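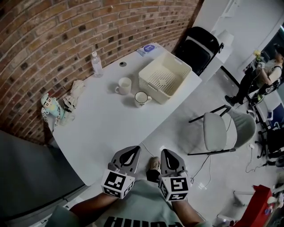
The long table by the brick wall, with the two mugs left of the basket.

The Planner Asks for the Mug

Annunziata Lombardi had been the tooling person at Drulmont for five years, long enough that she had stopped correcting people who thought she looked after the wrenches. She looked after the software that sat between what the cameras saw and what the arms did, and she was fond of it the way you are fond of an old car, knowing exactly which door sticks.

The door that stuck that winter was in Radix. Radix was the planner, and it had been written by a very clever man named Harb who had since moved to the coast and answered his mail in April, if at all. You gave Radix a recording of two hands putting a mug into a basket, and it was supposed to hand you back a plan. What it handed back, most evenings, was a question. TARGET AMBIGUOUS, it would say, and then it would wait, with that small green cursor going, as though it had all night. It did have all night, of course. Annunziata had a bus.

"It wants to know which mug," she told Riso, who was eating crackers over the keyboard again and brushing the crumbs politely toward himself.

"Well, which mug does it think?"

"It thinks both of them. It gives the plain one 30 and the other one 30, and then it gives the rest to the bottle."

Riso considered this for a good long while (he was a perception man, and took these things personally). "The bottle's see-through," he said at last. "I've never once been happy about that bottle."

They pulled up the log together, all 540 lines of it, and read it the way her grandmother used to read letters from overseas, slowly and out loud, going back over the good parts. On line 59 the tracker lost the left hand and found it again a little to one side, and everything after that was Radix being brave about it. The hand had turned, the markers had tipped away, and the poor thing had simply gone on planning from where it believed the hand ought to be. Annunziata felt a rush of tenderness toward it. She had once walked clear across a parking lot talking to a friend who had stopped to tie her shoe.
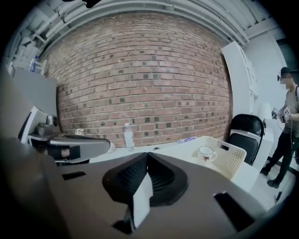
The leaf mug and the basket, as the gripper's own camera had them.

"Look at it from the wrist, though," said Riso, and he leaned over and switched the view. "There's the leaf on the side, plain as anything. If you were the wrist you'd know which mug."

"Radix doesn't ask the wrist."

"Why doesn't it ask the wrist?"

She opened her mouth to explain and found that the explanation was a comment in the code, dated 2018-11-29, which said only: wrist view off for now, too slow, H. She read it twice. The machine it had been too slow on was under somebody's desk these days, holding up a fern.

It was a one-word change, and then it was an hour of other changes, because the clocks on the two cameras disagreed and had to be brought around to the same opinion, gently, a little at a time. She missed the bus, and then the one after it. Riso stayed and finished the crackers and was really very good company.

When she ran the recording again the cursor blinked for so long that she began putting on her coat. Then a line came up, and it was a question after all.

LEAF MUG, it said. HANDLE OR RIM?

"Handle," said Annunziata, and sat back down in her coat to type it in.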